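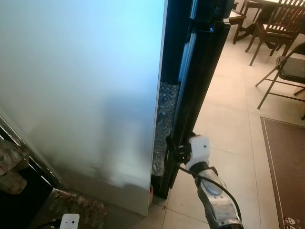
May 8, 2023. The robot from Elden is in the apartment since March, and today I finally did the cable work that I was postponing. It has two arms, and the trouble was with the gripper whose cable passes over the wrist and loops down along the forearm. When the arm reaches up to the side of the tall black unit, as it must do for the door task, this loop is the part I worry about. Last week the gripper lost its connection 3 times in one morning. I put the arm in the rest position, switched off the power and opened the connector. One pin was a little bent. I straightened it with the small tweezers, very slowly — my hands are not so steady after coffee. Then I gave the cable more slack at the wrist and put a new tie lower down.

The manual from Pistedier says to check the connector after every 200 hours. Our counter shows 1,076, and in the logbook I find only two checks, both with my handwriting. I felt ashamed. I wrote the next one on the inside of the cover, in red.
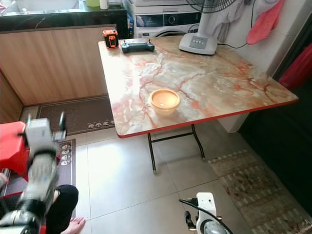 After lunch I started the slow motion test, 200 cycles of open and close on each gripper. I stayed near the stop button for the first part, then I sat down to write this. No error until now. The left one makes a dry sound when it closes, and I don't like it. I will ask Nedelcu for the right grease — the one I have from Gronari is too thick for such small parts. Tomorrow I must also run the wrist calibration again.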